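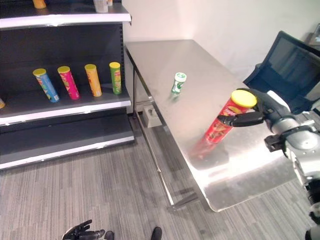
Red can tipped over the steel table, small white/green tube by itself in the middle. Blue, pink, orange-yellow, green on the mid shelf.

Mock store, back room, Vestness
7/23/25

Writing fast, have to give the room up at lunch.

Goal for the morning: decide if the snack bay is usable for the Esfahani layout or if we start over in August with different shelving. Second goal, figure out what to do about the table top. Third goal, tidy, which I did first because I couldn't think.

TIDY

Swept. Pulled all the dead price strips off the shelf edges, a couple left glue behind, used the orange cleaner and a plastic scraper. Don't use the metal scraper on the white edges, it takes the white with it (ask me how I know, it's on the back of the lowest one where you won't see it). Bottom shelf cleared completely and wiped. Leave it clear please. I want it bare until we settle the spacing, every time it's bare somebody parks tape guns on it.

Still on the floor: beige box-ish thing by the back left leg of the table. Left it. Gemma, is that yours? If it's a doorstop it's living in the wrong place, if it's a spacer for the leg it isn't under the leg.

Wall behind the table is fine, plain white, no need to repaint. I had it on the list from last time, crossing off.

SHELF

Dark gray unit, white edges. Fliltitz is who we got it from, second hand, screws mixed. Gaetano thinks one bracket is from a different set and I think he's right, the click is different when you seat it.

The cans lean. All four on the mid shelf, each one a bit. It's not a lot but once you notice it you can't stop. Things I tried:

- level on the shelf side to side: good
- level front to back: not good, bubble touching the line
- reseated the left bracket, no change
- reseated the right bracket, a bit better, then somebody leaned on it (me)
- folded card under the back of the liner: cans stand straighter but one rocks when you touch it

So front to back is the issue, or part of it. Could also be the bottoms of the cans. The metal rim isn't the same all the way around on the older ones, they've been dropped so many times. Took the blue one and rolled it on the bench and it wobbles. New cans would answer it. Agata has a tray of unopened ones in the office, which she says are for the shelf and not for the staff. Noted.

Put the card back out again at the end. I'd rather have all of them leaning the same than one rocking. Final state = no card, both brackets reseated, slight lean.

Wumance liner: the roll came. Cut one strip, 15 inches, laid it on the lowest shelf for a try and took it up again. Grips well. Too well maybe, you can't slide a can sideways to close a gap, have to lift it and put it down. For a store that'd be annoying. For us I don't know. Strip is rolled up in the drawer with the price strips, don't throw it out it's the only piece I've cut clean.

COLORS

Order on the mid shelf, left to right: blue, pink, orange-yellow, green. Red is the one that comes out onto the table. All the lids are yellow so from above they tell you nothing, you have to go by the body. Primo wanted lids swapped so they match the cans. I don't. In the store they all have the same lid and people manage.

What I do think is that the orange-yellow one is too close to its own lid. From across the room it reads as one tall yellow thing. Next to the pink it's ok. Next to green also ok. Would not put it at either end where there's nothing beside it.

Pink is the easiest to find, by miles. Stood at the door, squinted, pink every time. Then green. Blue goes dark against the gray shelf, it's the gray doing it, white back panel would fix it. We have foam board. Try foam board!!

Red on its own looks great on the steel. More below.

Top shelf I haven't sorted. There's a white cylinder up there, something orangey-tan behind it, and a small orange item on the left. All stays for now. Would like the top shelf to be light stuff only, if the cans go up there someone short (Agata) can't reach the lids.

TABLE

OK so the table. Brushed steel, rounded front edge, thin legs, crossbar low down. It's a nice table. It's also a mirror, sort of. Not a clean mirror, a smeary one: you put the red can near it and you get a red glow in the steel under it. I like it. Babar doesn't, he says the layout pictures come out with two of everything and the client will ask about it. Maybe. It's a soft reflection and the scuffs break it up.

Options, in the order I'd do them

1. leave it
2. wipe it properly and THEN decide. Half of what looks like scuff could be cleaner that dried. Wipe with the grain. I did one corner with the grain and one across and the across corner looks worse
3. matte mat on top. Have a gray one, too small, it stops short of the front edge and the cans catch on it
4. swap table. No. It took four of us to get this one in

Going with 2. If it's still shiny we live with 1.

Position: runs off the back wall at an angle. That's on purpose, please don't square it up. When it's square the gap to the shelf is too tight to get a can off the mid shelf and turn around with it. Put tape on the floor at the front legs. If the tape's gone the front leg should be 60 inches from the shelf post, measured low down at the floor, tape measure hooked on the post. I measured twice and got the same, which never happens.

Small white/green tube, green cap: that's the size reference. Stays in the middle of the table by itself. It's light, it goes over if you bump the table, stand it back up and carry on. I tried it at the edge and it just looks forgotten. In the middle, you see straight away how big a chip can is next to it. Also it's the only small round thing we have that isn't sticky.

PUTTING DOWN A CAN

This is the bit I want to write down before I forget. Tall can on steel, tipped, it wants to land on the low rim. Steel doesn't give so you get the clack and then the can walks a little. On the gray mat no clack. On the shelf liner no clack and no walk. So:

- low rim down first, then bring it upright over that rim, don't drop the last bit
- hold high, just under the lid. Hold it low and the top swings
- don't hold it BY the lid. Lids pop. Lost a morning to crumbs once, they get into the crossbar feet
- lid on all the way round before anything else, press and run a thumb around it

Full vs empty matters more than I thought. Empty can is all top because of the lid. I taped a bag of rice in one for weight, works but it rattles, and Gemma wants beans instead. Beans rattle more. Foam and a washer? Try it.

Did a stretch of take off shelf / put on table / put back. Took around 20 minutes with the stopping to write. Didn't count and don't ask me. The red was the one that marked, small dent near the bottom rim. Still usable, turn the dent to the back.

Shelf back in order after each go: this is where the layout falls down a bit. There's no mark for where each can goes so they creep together, then the last one doesn't fit its spot, then you shuffle all of them. Pencil tick on the white edge would do. Or a dot sticker under each, color matched. Dots are in the top drawer, minus the pink ones, we're out of pink. Will use a purple.

MONEY

Primo asked what a new bay would be vs. fixing this one. Quote I have is $3,206 with the back panel, delivery on top. For that I'd rather reseat brackets till I retire. New cans plus foam board plus dots is pocket change. My vote's fix. Primo has the final word, he's seen the quote.

TO DO

- foam board behind mid shelf, white (me)
- wipe table with the grain, whole thing, look at it in the afternoon light (Babar, you're the one who minds)
- fresh cans, two at least, blue first (Agata)
- find out about the box on the floor (Gemma)
- odd bracket: compare with the spares tin (Gaetano)
- dots
- top shelf, decide what lives there
- order more liner? hold off till we know about the sliding

Open question for when everybody's in: do we want the bottom shelf used at all. It's low, your back knows about it after a while, and in a real shop that's where the big bags would go. I'd be happy with it bare. But then the layout has a hole at the bottom and Esfahani will see a hole. Could put the big bags there, we don't have big bags.

Lunch. Keys back on hook.

Shared 4 times
5 comments

Gemma Negri
Not my box. I thought it was yours. Have moved it nowhere. Also beans do NOT rattle more if you fill it right to the top, the rice one was half full.

Gaetano D'Amico
Checked the spares tin. Odd bracket confirmed, the hook on it is a hair shorter. There's one matching one in the tin, will swap it when the cans are off. Might fix your lean, might not, the floor slopes there too.

Babar Hayat
Wiped it. With the grain. Better than I expected, still pink under the red can. I can live with it if we shoot a bit higher up.

Agata Vitale
You can have two cans. A blue and whatever isn't the green, I like the green. And I can reach the top shelf fine thank you

Primo Fiore
Fix it, don't buy. Purple dot for the pink can is going to confuse me, just get pink dots.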